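Reading time: 2 min

I've had the Umeo garment steamer since September, and I have feelings about it! I bought it after my iron started leaving brown spots on everything I own (the iron was a Clandar, and I will not be buying another one).

First, the good stuff. It heats up in 60 seconds, it's light enough that my wrist doesn't complain, and the handle fits my small hands really well. Linen still takes a few passes, but cotton shirts are easy. 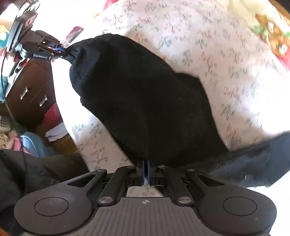
The tank is my main gripe. I get 12 minutes out of a full one if I'm lucky, and then I'm back at the sink with a funny little cap that wants to roll under the fridge. My neighbor Zainab has the bigger Tabrizi and she can do a whole week of work clothes without refilling. Hers weighs a ton, though, and it's so loud you have to pause the TV.

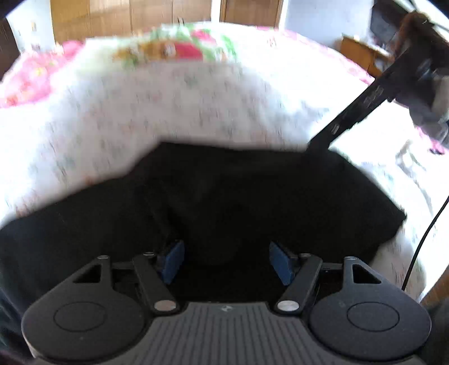

Dark clothes are where I really fell for this thing. My old iron made my black pants shiny at the knees, and the steamer hasn't done that once. Use the brush attachment if you have a cat. Oh, and get distilled water, our tap water in Gurkonthorpe is hard as rocks and the nozzle started spitting white bits after a month.

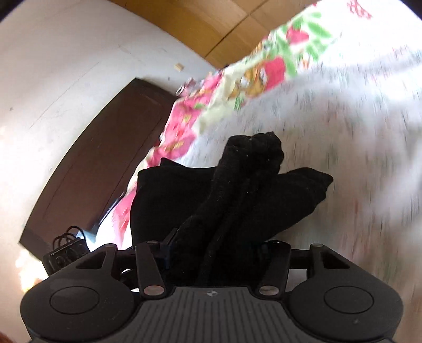
Would I buy it again? Yeah, for shirts and travel I would. If you like a sharp crease down your pants, keep an iron around, this won't give you one. The cord could also be longer.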